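Pre-session checklist for the two-arm bench, with my comments
Neren bench, January 2021

I've typed this up from the clipboard sheet, which had so many arrows and bits of tape on it that I couldn't read my own writing any more. The items are the ones we tick before every recording session. The comments underneath are mine, so argue with me if you think they're wrong!

1. Emergency stop pressed, released and pressed again
Ticked. Do it with the arms powered but holding still. The button had got a bit sticky over Christmas and I gave it a wipe round the collar. Both arms dropped out cleanly each time I tried it. If only one drops out, stop there and put the red tag on the cabinet.

2. Cable loops at both wrists
Ticked, with a grumble. There has to be enough slack for the wrist to turn all the way over and back without the loop snagging on the bracket. I drive each wrist to both ends of its travel, slowly, and watch the loop the whole way. The left one is the fussier of the two. Please don't cable-tie it any tighter, I know it looks untidy.

3. Finger pads
Ticked. Look for shiny patches on the ridges and for bits of rubber coming away. A worn pad will still hold the paddle but it lets the handle roll, and then you get a whole afternoon of episodes where the blade goes in crooked and you blame the policy. (I did exactly this in July. Never again.)

4. Grip force limit
Set to 30 newtons on both sides. Somebody had left the right one higher after the jar-opening work, so do read the number off the screen and don't trust the sheet from last time. At 30 the handle stays put and the case fabric doesn't get chewed.

5. Table height and table position
Ticked. I've stopped fussing over the angle. We move the table a little between blocks on purpose, and the method is meant to cope with that. What matters for safety is that neither elbow can reach the table edge at the bottom of its swing, so run the slow sweep after every move, even a tiny one.

6. Floor and walkway
Not ticked first time round, ticked second time. Loose leads by the table are fine as long as they're out of the path you take to the stop button. Walk the path. Properly walk it, with your feet.

7. Task objects
Paddle and case for this block. Zip runs freely, handle has no splinters, nothing sharp in the pockets. Start each episode with the case opened out flat. 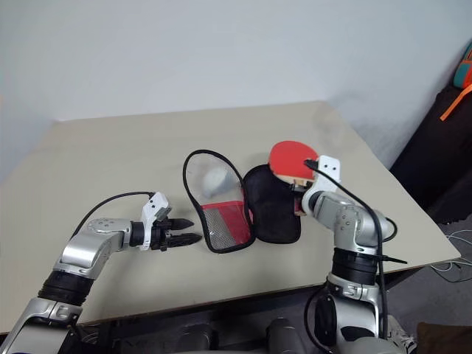 Does the person standing by need to keep a hand on the stop for the whole episode?
Keep it within easy reach the whole time, and put your hand on it whenever the two grippers are working close together or one of them is closing on fabric.

8. Speed cap
Ticked. Quarter speed for the first 2 runs of any new policy, full recording speed after that if nothing daft happens. Talukder (the planner, for anyone new) reads its cap from its own settings file and ignores the one on the panel, so you need to check both. I've asked for this to be fixed and I'll keep asking.

9. Logging
Ticked. Gridano was writing joint torques and gripper force on both arms before I let anything move. Look at the live trace and nudge an arm by hand. If the line doesn't jump, you're looking at an old file.

10. Retry behaviour
This one is new and it's the reason I'm writing comments at all. The method we're testing, Trustine, has the robot score its own confidence before each grasp and back off if the score is low. We've got 701 episodes in now, and the backing off really does seem to cut down on the nasty shoves into the table, which I'm dead pleased about. The catch is that a back-off is a quick upward move, and it comes without any warning. So the check is: nobody leans over the table during a run, even when the arms look as if they've given up. Especially then, I'd say.

I also want the retry count capped at three per episode. Without a cap it dithered over the case for some 300 seconds last week and both arms were warm to the touch afterwards. Not dangerous, but I didn't like it.

11. End of block
Arms parked, grippers open and empty, power off at the cabinet, sheet signed. Write down any stop you pressed, even if it was just nerves. I've pressed it for nerves loads of times and those notes are useful when we go through the low-confidence episodes later.

Still open: the sticky button (order a spare), the Talukder speed cap, and a proper hook for the red tag, which at the moment lives in my coat pocket.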